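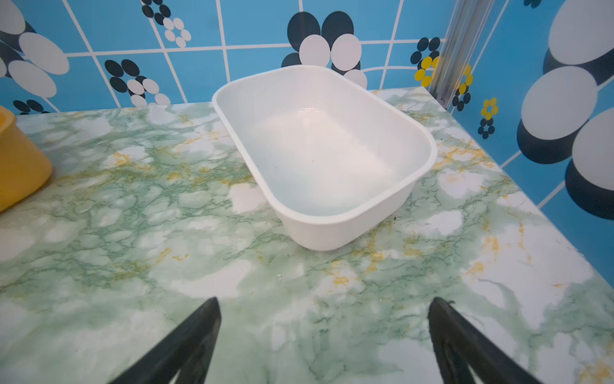 Alside Rectangular Basin: A Long-Term Love Letter to a Plain White Tub

I bought the Alside basin because my old dish tub split down one corner while I was carrying it across the kitchen, full, on a morning when I had somewhere to be. I wanted something cheap and I wanted it that day. I did not expect to be writing a review of it, let alone a long one, but I've used this thing every day for 112 days now and I keep recommending it to people who haven't asked.

What you get

A rectangular plastic basin in white. It has rounded corners and a smooth lip that flares out a little at the top. No handles, no drain plug, no folding sides, no printed measurements. Mine came with a paper band around it and a sticker on the bottom that peeled off in one piece (bless whoever picked that glue).

There are fancier tubs out there. I owned one of the collapsible ones from Ustari for a while and I liked the idea of it very much. It went flat behind the toaster and looked great there. But the folds collected gunk, and when it was full the sides would bulge and I'd find myself walking like someone carrying a sleeping cat. I gave it to my sister for camping.

Dishes

My kitchen has one sink and it isn't big, so I wash in the sink and rinse in the basin, or the other way around if there's a roasting pan involved. The Alside sits on the counter right next to it. Dinner plates stand up along the long side and glasses go in the other end. Water doesn't catch in the corners when I tip it out, and I'm so happy about this! My last tub had square corners with a little ridge in each one, and there was always a spoonful of gray water that ran down my sleeve.

The flared lip is what I'd point to if you only let me praise one part. You can hook your fingers under it all the way around, so you can grab it from whatever side you happen to be standing on. With wet hands it's still a decent grip. With wet and soapy hands I'd slow down.

Everything else

This is where it won me over. I've soaked beans in it, and washed a whole farm-stand haul of spinach that needed three changes of water. I've mixed potting soil in it out on the back step, then scrubbed it and brought it back in. It's held ice and soda for a birthday. I hand wash sweaters in it, one at a time – a thick one fits fine, but you do have to squish it under.

Bread dough, yes, once, when I got carried away and made 1000 grams of flour's worth for pizza. It had plenty of room to rise. I covered it with a damp towel and the lip held the towel up off the dough nicely. I'm not sure I'd make a habit of it, and you should check that any tub you do this with is meant for food.

Cleaning and stains

White plastic shows everything. I went back and forth on this before buying and I've landed on liking it, because you can tell at a glance if it's clean, and my kitchen has enough going on already. I have bright blue tile with big retro flowers all over it, and a green-and-white marbled counter with mustard streaks running through. A patterned tub would have been too much even for me. The plain one just sits there and lets the flowers do the shouting.

Beets left a pink shadow that came out overnight with baking soda and a bit of dish soap. Turmeric took longer. I set it on the porch in the sun for 2 afternoons and the yellow faded to where I have to hunt for it. Tomato sauce has been no trouble as long as I don't let it sit.

What I don't love

It has no feet, so on a wet counter it slides. I put a folded dishcloth under it when I'm scrubbing anything hard.

Carrying it full is a two-handed job and a slow one. The plastic flexes some when there's a lot of water in it. It hasn't cracked or creased, but I fill it a bit over halfway and leave it at that.

I'd also like a second size. I looked at the Frota tub for that, a small deep one they sell for hand laundry, and it's nice and solid, but the rim curls under and crud gets into the curl. If Alside made a half-size version of this same shape I'd have it in my cart by tonight.

Where I got it

The hardware store in Flivville, bottom shelf, past the mops. They had a stack of them nested together, and they do nest well, so if you have the shelf space I'd get a pair and keep one for the dirty jobs. I went back for a second in March and that one lives under the bathroom sink with the rags in it.

Would I buy it again? I did! Same color, same size, and I'd do it a third time if one of them ever goes the way of the old tub.

Posted March 9, 2019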